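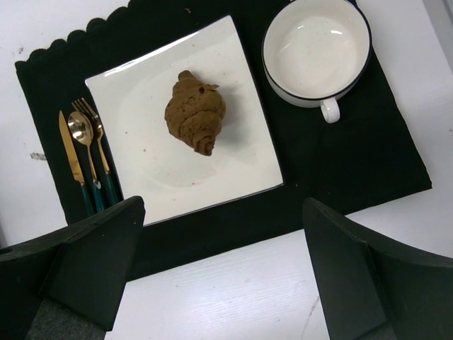 Griltthorpe Table Set: data card and equipment budget notes

Version dated March 30, 2021

What this is

Griltthorpe Table Set is a collection of short manipulation recordings made at table height with a two-finger gripper and a small camera fixed near the wrist. The tasks are ordinary breakfast and tea ones: lifting a fork, shifting a plate, taking a cup by its handle, picking up a pastry. This card covers what the set contains and, at more length, what a group should plan to buy before recording a set like it. Most of the mail we get is about the second part.

Contents

500 recordings, split over 62 table layouts. Each layout is one arrangement of cloth, crockery, cutlery and food. Joint positions and gripper opening are logged with every recording. There is no audio and no force data.

Folders

layouts/ – one text file per layout, listing the objects
recordings/ – video and joint logs
budget/ – the purchase sheet, blank and filled in
notes/ – fault log and cleaning log

What to budget for

Arm and gripper. Hire before you buy. We had ours from Prusier on a monthly rate, with delivery and one service visit included. The deposit was a separate line and caught us out, so the blank sheet now has a row for it.

Fingers. Order spare pairs with the gripper. They wear at the tips, and the wait for replacements was 45 days. We lost most of April's planned recording time in the first year to this.

Camera. Buy two of the same model, plus spare cables. The cables fail first.

Table. A plain white top is cheap and keeps objects easy to see, but it marks. Allow for a new top every year, or accept the scratches and write them down in the layout file.

Cloths and mats. Ours come from Zinetex. Dark cloth shows crumbs and flakes, so put laundering in the running costs.

Crockery and cutlery. Glossy plates and metal cutlery throw highlights into the camera. Keep some in the set anyway, and buy five of each item from one batch. Matching a broken cup later costs more than the spare would have.

Food. Pastries are from Tatlı, bought fresh on recording days. This is a small cost but a steady one, and it needs its own line or it ends up on somebody's own card.

Known gaps

Left-handed layouts are few. Lighting is the same throughout. Food items shed as they are handled, and crumbs were left in place between recordings unless the layout file says otherwise.

Using the budget sheet

Copy budget/blank.csv and fill in the first two columns only. Totals are worked out by the script in the same folder. Prices exclude VAT – add it at the end, once.

Licence

Free for research and teaching. Please keep this card with any copy.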